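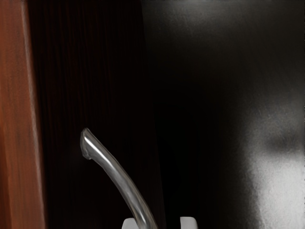 Dark wood, reddish wood, grain running straight up and down.

Stop painting the old wood. I mean it. I've been in three houses on my street this October and in every one of them somebody had taken a perfectly good door and made it the color of printer paper. Doors, trim, banisters, a built in hutch in one case. White, or that gray that used to be called something to do with doves.

I get why. Dark wood eats light. My mother's hallway was so brown you needed the lamp on at noon, and I spent my childhood walking into the umbrella stand. So yes, fine, there are rooms where something has to give. Paint the walls. Get a better bulb. Take down the drapes, for pity's sake.

But the wood. Once it's painted it's painted. People say oh you can always strip it. Have you stripped a door? I have. One door, 30 hours, spread over a whole summer, and there's still white down in the corners of the panels that I pick at with a dental tool when I'm on the phone. The stripper smelled like a nail salon on fire. I would not do the second door for money.

Azra Berisha, who refinished furniture for 40 years and taught me what little I know, used to run her hand down a board before she'd say a word about it. Then she'd tell you to leave it alone. Nine times in ten, leave it alone. Soap, water, a rag, a little wax. She had a customer bring in a sideboard to be painted and talked them into a cleaning, and charged them less, and they were mad about it for a week and then sent her a card.

What bugs me most is the word "updated." Updated to what? The listing down the block says updated trim throughout. It's the same trim with a coat of semigloss on it, already chipping by the kitchen where everybody's bag hits. A scuff on bare wood is a scuff. A scuff on white paint is a project, and you'll be touching it up every spring untill you sell, and the touch up never matches.

And the money argument, please. I've heard it from two agents now, buyers want bright. Maybe they do. Buyers also wanted avocado bathtubs once. The people who tore those out are the same people telling you to lose the door.

A friend of mine, Glória, painted her stair rail last year and loves it. We've had this out over dinner. She says it's her house and she's the one looking at it at 6 in the morning. Which, ok. She's right, it is her house. I still think she'll miss it. She says I'm sentimental about lumber and I probaby am.

Not every board is sacred either. Cheap paneling glued up to hide a bad wall, go ahead, paint it, burn it, whatever. I'm talking about the solid stuff, the doors with some weight when you swing them. You couldn't buy it now for what you paid for the couch.

So before you open the can. Wash one panel. Just one, warm water and a drop of dish soap, dry it off, put a little wax on and leave it overnight. Look at it in the morning with the curtains open. If you still hate it then go get your roller, and don't invite me over.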